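Niltham Play Kitchen Inventory

README and data card. Last revised 2019-02-19. Maintained by Mervin Kowalchuk and Francine Fraser.

What you are getting

A list of what is in 70 toy kitchens, in 3,000 rows, one row per loose thing or fixed part. The kitchens belong to nurseries, waiting rooms, church basements and one dentist in Charbonneau who would like his plastic lobster back. If you know anything about the lobster, see Contact.

The inventory started as a repair list. Francine wanted to know which kitchens were missing faucets. Then somebody asked whether a turnip is a vegetable or a ball, and by June we had a schema.

Files

kitchens.csv: one line per kitchen. Columns are kitchen_id, town, counter_color, cooktop_type, sink_type, faucet_type, remarks.
items.csv: one line per item. Columns are item_id, kitchen_id, name, color, material, zone, belongs_here.
zones.csv: the zone names and what they cover. Short. Please read it before writing to us about zones.

All three are comma-separated, UTF-8, with a header line. The remarks column contains commas, quotation marks and in one case a recipe. It is quoted properly, but your spreadsheet may have feelings about it.

Zones

cooktop: the burners and anything sitting on them.
basin: inside the sink, touching the bottom or not.
sink_ledge: the strip behind the sink, faucet included.
counter_left, counter_right: everything flat that is neither of the above. Left and right are as seen by the cook.
inside: cupboards and ovens. Bring a flashlight.
floor: we stopped recording this zone after the Orulton kitchen.

An item gets one zone only. A spoon hanging over the edge of the basin goes to whichever side has more spoon.

Fixed parts

Burners are "printed" if they are a picture of a burner, "raised" if you can feel them, and "other" if a child has improved them. Knobs follow the same rule. A printed knob can't be turned and therefore can't be lost, and we recommend them to anyone buying new.

Faucets are recorded by shape. We do not record whether water comes out. It doesn't.

Naming loose items

Use the word a four-year-old would accept. "Apple" is fine. "Pome, simulated" was in an early version and Mervin has apologized.

Color is the color of the largest part, in plain words. Things with a handle in a second color get both, working part first, so "gray / light blue." Do not write "teal" anywhere. The two of us have never agreed on teal and the validation script now rejects it.

Material is plastic, wood, metal, fabric or unsure. Unsure is a respectable answer. We would take a hundred unsures over one more row of confident "bamboo."

The belongs_here column

Yes, no or maybe. It asks whether the item came with the kitchen or at least has some business in one. Real car keys are a no. Blocks are a no, unless the owner insists they are butter. Most of the quarrels in the change log are about this column, and the rest are about teal.

Known problems

Duplicates: the same set of cutlery was entered under two kitchens in Triltemora because it was carried between them while we were working. Both sets of rows are still in. Take your pick.

Bowls and plates: deep plates and shallow bowls overlap. We call it a bowl if soup would stay in it.

Sinks attract everything. If you are studying tidiness, please don't treat basin contents as put away.

Sample kitchen

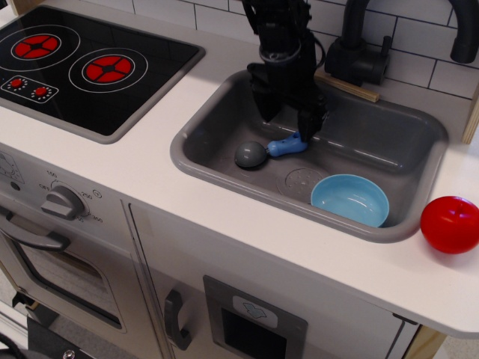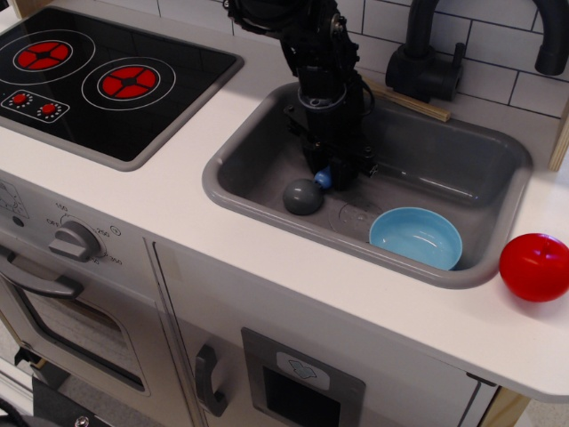 Entering a kitchen takes less time if you do the fixed parts first and leave the loose things until you have some momentum. Start at the left of the counter, write down the cooktop, move to the sink, then the ledge, then whatever remains. With this one, that gives you printed burners and printed knobs, a gray sink and a black gooseneck faucet before you have to make a single decision. The light blue bowl goes under basin and the red apple under counter_right, and neither caused any argument. The thin wooden stick on the back of the sink is sink_ledge, material wood, name "stick," belongs_here "maybe." Francine says maybe is generous.

Corrections

Send the item_id, the column and what it ought to say. One correction per line. Please don't return the whole file with your changes in yellow, as CSV does not keep yellow and we will have to look for them like eggs.

License

Use it for anything. If you publish something, mention the Niltham Play Kitchen Inventory and spell Kowalchuk right.

Contact

Mervin for zones, scripts and lobster sightings. Francine for materials, naming and faucets.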